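Repaso del cuarto de secadoras — febrero, turno de mañana

Lo hago yo, que Declan Blackburn está con las calderas y me ha pasado la carpeta. Marco con [x] lo que está bien y con [ ] lo que se queda pendiente, y al lado voy comentando, que luego las cruces solas no las entiende ni quien las puso.

## Antes de entrar

- [x] Llave del 212 en su gancho. ¡Por fin! Llevaba desde las fiestas dando vueltas por recepción.
- [x] Luz del pasillo. Tarda un poco en encender, pero enciende.
- [ ] Cartel de salida. Está torcido y le falta un tornillo. He pedido otro a Ehlers junto con las bisagras.

## Electricidad

- [x] Diferencial: he pulsado el botón de prueba y ha saltado a la primera. Rearmado y apuntado.
- [x] Enchufes sin marcas de calor. Los he tocado todos por fuera con el dorso de la mano y ninguno estaba templado.
- [ ] Regleta detrás de la mesa de doblar. Esto ya lo puse la otra vez y sigue ahí — Tarek, por favor, quítala, que en este cuarto no queremos regletas. Si hace falta enchufar la plancha, se usa la toma de la pared.

## Ventilación y pelusa

- [x] Rejilla exterior despejada. Tenía hojas, las he sacado con la escoba.
- [x] Filtros limpios. Moataz El-Sayed los vacía después de cada carga y se nota un montón, daba gusto verlos.
- [ ] Tubo de salida de la 3. Tiene un codo medio aplastado contra la pared. Tira aire, pero menos de lo que debería. Hasta que venga el técnico de Werivley, nada de toallas gruesas en esa máquina.
- [ ] Limpieza interior de conductos. En nuestra hoja toca cada 3000 horas y el contador de la 3 está muy cerca. Yo aprovecharía la misma visita y no esperaría a que pase de largo (la vez anterior nos plantamos en 4000 y salió una manta entera de pelusa, qué barbaridad).

## Suelo y paso

- [x] Sumidero sin atascos. Eché un cubo de agua y tragó bien.
- [x] Felpudo antideslizante en la entrada.
- [ ] Botellas de suavizante en el suelo, junto a la puerta. Las he subido a la balda, pero vuelven a bajar solas, se ve. Cherry Mae Manalastas va a poner una bandeja con borde.
- [x] Extintor colgado, con el precinto entero y la aguja en verde.

## Secadora 1

- [x] Etiqueta del número legible, arriba a la izquierda del frontal.
- [x] Cristal de la puerta: se ve el tambor sin problema.
- [x] Cierre en el lado izquierdo del aro. Lo he abierto y cerrado varias veces y engancha con un clic claro.
- [ ] Tambor vacío. Pues no — había una prenda blanca arrugada y otra verde en el fondo. A quien sean: las dejo donde estaban hasta mediodía y después van al armario de objetos perdidos.
- [ ] Cestos. Los quiero en la estantería y siguen en el suelo, junto a la pared. Ehab Hamdy dice que le estorban arriba, así que habrá que hablarlo.

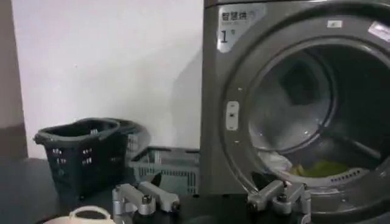

## Pendiente para la próxima

- [ ] Quitar la regleta (Tarek Badawi).
- [ ] Llamar a Werivley por el tubo y los conductos de la 3.
- [ ] Tornillo del cartel de salida.
- [ ] Bandeja para el suavizante.
- [ ] Decidir lo de los cestos con Ehab.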